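How to Oil a Wood Tabletop

Start with a clean, bare top. Scrape off old wax, then sand in the direction of the grain until the surface feels even. Vacuum the dust and wipe with a dry cotton rag.

Pour a little oil in the middle and spread it thin. Leave it for 7 minutes, then rub off whatever hasn't soaked in — sticky patches come from skipping this. 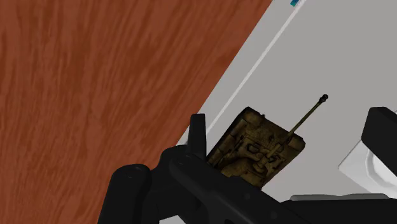

Wavy grain in a reddish-brown surface.

Let the first coat cure overnight before adding a second. Lay used rags flat outdoors to dry, never in a pile, as they can catch fire.

Recoat every September, or when water stops beading.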